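Home | Opinion | Tooling | Archive | About

Stop blaming the policy, fix your clocks

Oct 5, 2018

Every time a two-arm job goes wrong somebody wants a bigger network. More layers, more demos, more weekend runs. I've sat through 7 of those meetings since April and I'm tired. Most of what I see go wrong is plumbing. Timestamps. Queues. A driver that hands over an old picture and keeps quiet about it. 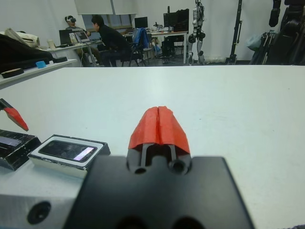

Take the wrist cameras. Cheap, close to the work, lovely. Also arriving on their own clock, while the head camera arrives on another, and the planner takes whichever turned up last. Call that perception if you like. I call it guessing.

At Skescombe we lost two weeks to this. Everyone swore the grasp code was bad. Holger Åberg finally plotted the arrival times on one axis and teh lag was sitting there, plain as anything.

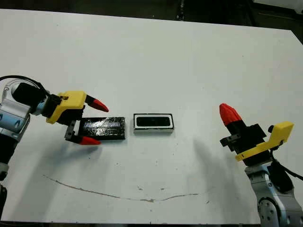
Second gripe, the arms. Two controllers, two loops, one loose agreement about who goes first. Fine while they stay apart. Put both over a small patch of table and you need a shared plan, with one owner, and a log that says which arm asked for the space. Hardly any stack I've used writes that log.

And shiny stuff! Depth on crinkled foil is rubbish, we all know it, yet the planner gets one clean number with no doubt attached. Pass the doubt along. It's one extra field.

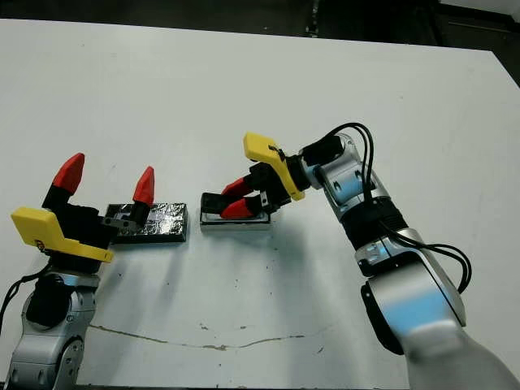 Kyriaki Sotiropoulos says I'm unfair, learned policies soak up a lot of this mess. Maybe. They soak it up until someone changes a cable or a driver version, then you're collecting demos again and can't say why.

So, tooling. Replay that keeps real timing. A viewer that shows every stream side by side with its age. Dull work, wont get you a paper. Do it first anyway.
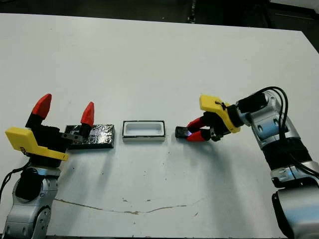
What I'd pay for

A recorder that refuses to start if the clocks disagree. Drirkwood nearly has one, shame about the config files. I'd take that over another planner tomorrow.

Filed under: Opinion, Robot software

2 comments

Edvin Strand: Agree on clocks, not on policies. Ours survived a driver change fine.

Halldóra Vigfúsdóttir: What do you use for replay now? We wrote our own and regret it.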